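La résidence Gendis achève l'équipement de ses espaces communs en purificateurs d'air

La résidence Gendis a terminé en avril l'installation de purificateurs d'air dans ses espaces communs. L'opération, inscrite au programme annuel d'amélioration du cadre de vie, concerne cinq pièces : la salle de lecture, l'atelier, le salon d'accueil, la salle de réunion et le local de rangement attenant au couloir principal.

Le projet avait été présenté aux résidents à l'automne, à la suite de plusieurs demandes relatives à la poussière et aux odeurs de peinture constatées après les travaux de réfection des murs. Le bureau d'études Brenholm, chargé du diagnostic, avait relevé que le renouvellement de l'air restait insuffisant dans les pièces les plus fréquentées, en particulier en hiver, lorsque les fenêtres demeurent fermées. Ses conclusions recommandaient des appareils mobiles, posés au sol, de préférence à une modification des gaines existantes, dont le coût aurait dépassé l'enveloppe disponible.

« Nous souhaitions une solution qui puisse être déplacée d'une salle à l'autre selon les activités », indique Capucine Deschamps, directrice de la résidence. « Les parquets venaient d'être repris et il n'était pas question de les percer. »

La fourniture a été confiée à la société Vanow, qui assure également l'entretien pour la durée du contrat. Le montant s'établit à 535 euros par appareil, auxquels s'ajoutent 278 euros par an pour l'ensemble des filtres de rechange. La dépense est prise en charge sur le budget de fonctionnement et n'entraîne aucune augmentation des charges locatives.

Les emplacements ont été arrêtés par Thibault Leclerc, responsable technique, après une visite de chaque pièce. Les appareils doivent rester à distance des rideaux et des rayonnages afin de ne pas gêner la circulation de l'air. Dans la salle de réunion, la table a été décalée vers les fenêtres. L'atelier, où sont pratiqués le ponçage et la reliure, fera l'objet d'un suivi particulier, avec un changement de filtre plus fréquent.

Plusieurs consignes d'usage ont été affichées à l'entrée des salles. Il est demandé de ne rien poser sur le dessus des purificateurs, de laisser dégagées les grilles de sortie d'air et de ne pas débrancher les appareils en fin de journée. Les papiers et emballages doivent être déposés dans les corbeilles. Le nettoyage extérieur est effectué avec un chiffon sec par l'équipe d'entretien, placée sous la responsabilité d'Annick Aubert.
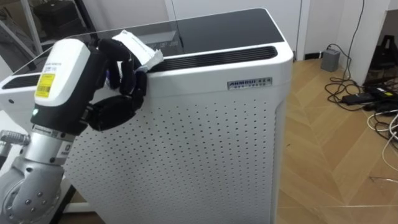

*Purificateur d'air à façade perforée, de marque AMMOUI, sur le parquet clair de l'une des pièces.*

Un premier relevé de la qualité de l'air sera réalisé par Brenholm avant l'été, puis un second à la reprise du chauffage. Les résultats seront consultables à l'accueil et transmis aux représentants des résidents. En fonction de ces mesures, la direction examinera l'opportunité d'étendre l'équipement à la salle Poulain, actuellement réservée aux associations.

Les résidents qui constateraient un bruit inhabituel ou l'allumage d'un voyant d'alerte sont invités à le signaler à l'accueil, poste 478, en précisant la pièce concernée. Les demandes de déplacement d'un appareil à l'occasion d'une réunion ou d'une activité sont à adresser à Abilio Rivas, au service technique, au moins deux jours à l'avance.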